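Home Reviews Desks and Tables Buying Guides About Contact

Review: The Luvden Wide Work Desk

By Gilberto Huanca
26 August 2020
4 min read

The Product Review Office at Wena assesses furniture for small offices, schools and home workrooms. The Luvden Wide Work Desk was reviewed at our Riltville site over a period of 61 working days. It was bought at the retail price of $234 and was assembled by two members of staff following the printed instructions.

Delivery and assembly

The desk arrived in two cartons. All hardware was present and the bags were marked to match the steps in the leaflet. Assembly was completed in a single morning. Step 6, in which the rear brace is fitted to the legs, is poorly drawn and was read incorrectly on the first attempt. Luvden should revise this page. Buyers working alone will find the top difficult to turn over, and a second person is strongly advised.

Stability

With the feet leveled, the desk stood firm under ordinary use. Typing, writing and light craft work caused no movement that reviewers considered a nuisance. Leaning heavily on a front corner produced a slight sway. The leveling feet worked loose once during the review period and were tightened by hand. Yogesh Maurya, who used the desk for the longest period, rated its stability as good and its leg room as very good.

Work surface

The top was used for paperwork, for sorting hardware and for minor repairs. Its width is the chief reason to choose this model. Two people may sit side by side without crowding each other, and a single user can leave one task laid out while attending to another. Ink and coffee were removed with a damp cloth. A mark left by a dropped stapler remains.

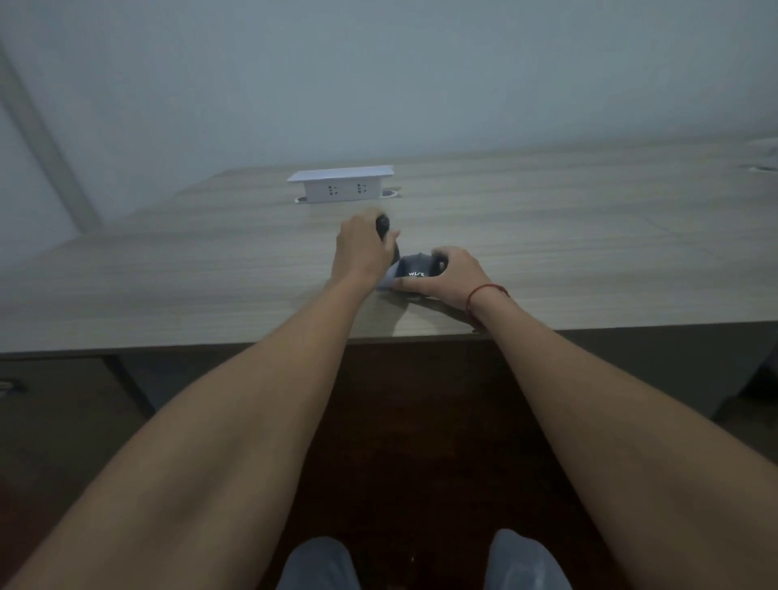
Wood-grain desktop with raised socket unit.

Access to power at the work surface was found to be a real convenience for chargers and lamps. Large adapters may crowd a neighboring outlet, and buyers who rely on several of them should plan for a separate strip. Cable storage under the top is limited to one shallow tray, which does not hold much beyond a single power cord and its slack.

Comparison

The desk was considered alongside the Ghanem 901, a narrower model reviewed by this office in February. The Ghanem has the better cable tray and a clearer instruction leaflet. The Luvden offers more usable space and is the more comfortable of the two for shared work. Huệ Kim, who tested both, preferred the Ghanem for computer use only and the Luvden for all other duties.

Rating

Recommended, with reservations regarding the instructions and cable storage. The desk is suited to shared offices and general workrooms. It is not advised for rooms in which furniture must be moved often.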